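# In praise of the dull routine

I have been meaning to write something in defence of routine for years, and have put it off so many times that I suppose I have undermined my own case before getting to the end of the first sentence. 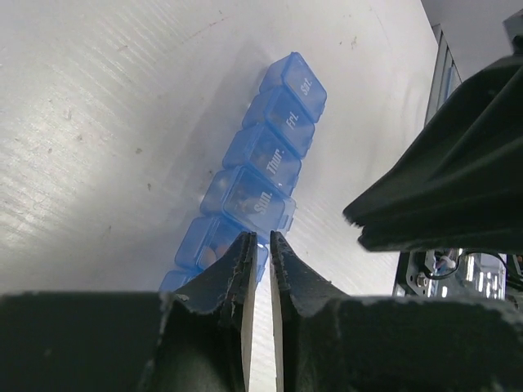
Hinata Nishimura wrote to me after last month's column to say that routine is what people settle for when they have run out of ideas, and that she would sooner forget a thing now and then than live her life in little boxes marked with the days of the week. She put it very nicely, and she added that her best afternoons had all been the ones she hadn't planned. I have thought about her letter a good deal, mostly while doing the washing-up, and although I liked it enormously I believe she is wrong, or at any rate wrong about me.

Let me start with my mother-in-law's kitchen in Wedstead, because that is where I was converted. When I first visited I was twenty-four, permanently late, and rather proud of it. She had soup on Monday, something with rice on Tuesday, and on Saturday the good plates came out whether there were guests or not. I remember thinking how sad it was, all those evenings known about in advance. Then I stayed there for most of a wet July while our flat was being rewired, and by the second week I noticed that I was reading again in the evenings. I had finished two novels and started on a third! At home I spent the hour between six and seven standing in front of the fridge with the door open, wondering, and then another half hour being cross with whoever else was standing there too. In Wedstead the wondering had been done long ago, by somebody else, and there was simply an evening left over.

People talk about habit as though it took something from you. I find it hands things back, usually small ones. If the tablets are sorted on a Sunday night you needn't stand at the basin on Wednesday with a packet in your hand, trying to recall whether you swallowed one ten minutes ago or only thought about it (I have done this, and ended up ringing the chemist, who was very kind and I'm sure has a name for people like me). If the keys live on the hook you can be thinking about your sister's birthday on your way out of the door. My head is not a large place and I would like to keep the good room free for visitors.

Now, Hinata is quite right that a routine can go bad. I worked for 10 years in an office in Gruvomura where we had a meeting every morning at a quarter past nine, and I don't believe any of us could have said what it was for. It had been somebody's good idea once. We went on holding it after he had left, and after his replacement had left, and we brought biscuits. What troubles me about that meeting, looking back, is that it was never ours. We had inherited it, and we were all too polite to say so. A routine ought to be looked over from time to time, the way you look over a winter coat in October, holding it up to the window for moth. Some of mine have gone to the charity shop. I no longer iron pillowcases, for instance, and I gave up the Friday crossword when I realised that I was doing it with my jaw clenched.

There is a snobbery about all this, too, and it bothers me more the older I get. We admire the great painter who got up at five and walked the same lane every day of his life, and we call that discipline. When a retired bus driver has his tea at half past four and his walk at half past five we call him set in his ways. My neighbour Renji Kuroda has swum 20 lengths at the Tsuchiya baths every weekday since before I knew him, and I have heard people sigh over it, as if he were missing something. I went along with him once. He knew the woman at the desk, and her son's exam results, and which of the showers to avoid. On the way home he told me a long story about a ferry, and I had the distinct feeling that it was the swimming that had shaken it loose.

I'm told there is a gadget on sale now, the Zilby, that will plan your day for you and change the plan as you go, so that no two weeks need look alike. My nephew is very taken with his and assures me that by 2068 everybody will have something of the kind from birth. Perhaps so. I shan't be here to be corrected. But I did watch him through an entire lunch while it moved his afternoon about, first the dentist, then the gym, then the gym again, and he looked up each time with the expression I used to wear in front of the fridge.

As for those unplanned afternoons, I've had a few glorious ones myself, and I would never wish them away. The best was a day when a train was cancelled and three of us walked to the sea. But I noticed it, you see. It stood out against all the other Thursdays, and I could only stay out so late because I knew there was soup at home, and that somebody would have kept it warm.

So, Hinata, thank you for your letter, and please do write again. I answer my post on Sunday evenings, after the ten o'clock news, with a pot of tea and the cat on the envelopes.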